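I first heard about Ottilie Wyss from my sister, who'd been to one of her washing-up evenings in Eromwood and came home and threw out every sponge in the house. So I rang her up, and in March I went round for tea.

"People think it's dull," she said, filling the kettle, "and then they talk about it for two hours!" She runs the evenings with her old flatmate Ffion Gwynne, and they've had 259 people through so far, most of them quite sure they already knew how to wash a plate.

I asked how it began. "An argument," said Ffion, who'd come in with the biscuits. "I run the tap, she uses a bowl. We fell out over it for a whole winter – properly fell out." Ottilie won in the end, though Ffion still rinses under the tap when she's alone (she told me so while Ottilie was out of the room).

They're both firm on glasses first and the roasting tin last. They disagree about soaking. Ottilie calls it "putting it off with water on top", and Ffion once left a lasagne dish for three days and isn't sorry.

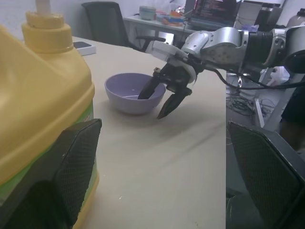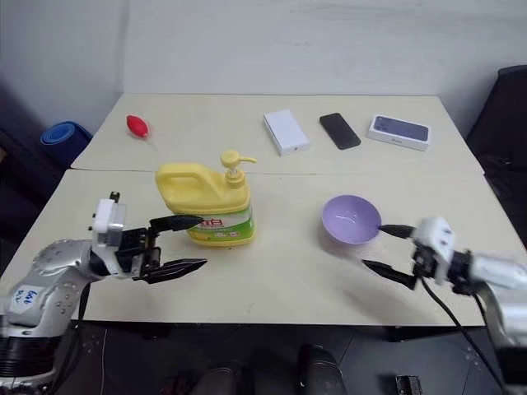
The big yellow soap jug and the purple bowl.

Buying soap in bulk was the other thing I wanted to ask about, as I get through those little squeezy bottles at a shocking rate. Ottilie is all for it. "Get one with a pump, like that yellow one," she said, "and then stick to one press for a bowlful. People go mad with a pump." Ffion thinks a bowl that size only wants half a press, and they were still going at it when I left to catch the number 28 bus.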